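Hestus Grip Force Monitor, Model 645
Replacement unit, revision 5

The Model 645 mounts between the tool flange and a two-finger gripper and reports finger closing force to the arm controller. If measured force falls below the set limit during a hold, the unit opens the stop circuit.

Safety notice, Mar 10, 2019

Revision 3 and 4 units can keep reporting the last valid force value after the signal cable loses contact at the wrist connector. The controller then reads a normal grip while the load is slipping. The fault was reported by Teófilo Cabrera at Apaza after a dropped crate and was reproduced on our bench. It occurs mostly when the wrist is rotated near its limit with the cable under tension.

Applications: loose parts and hand tools, bins in flow racks, crates on roller conveyors.

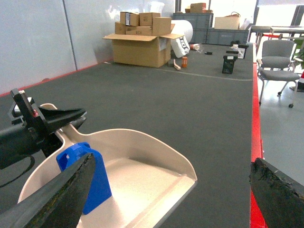
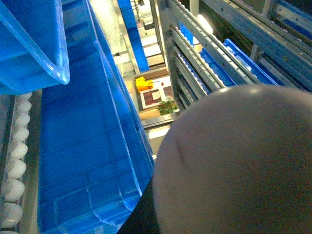 Printed part held between two fingers: 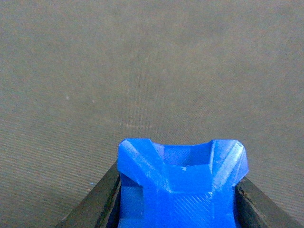
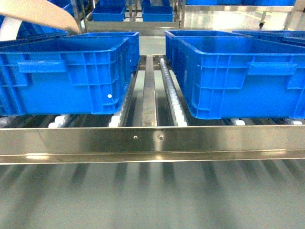 Revision 5 adds a heartbeat signal. When no fresh reading arrives within 33 ms, the output drops and the arm stops in position. Gripper fingers stay closed during the stop. Do not reach under a suspended load to clear it.

Units affected: serial numbers up to 3191. The number is stamped on the cable side of the housing. Do not run an affected unit above people or walkways. Reducing arm speed does not correct the fault.

Installation
Lock out arm power and support the load. Remove the old unit and check the wrist connector for bent pins. Fit the revision 5 unit with the supplied cable; the older cable lacks the heartbeat conductor. Run the disconnect test in the manual before returning the cell to service.

Supplied with: cable, four flange screws, test plug.
Not compatible with Hirnus controllers.
Exchange requests: Karla Xolalpa, Hestus Service. Include the serial number.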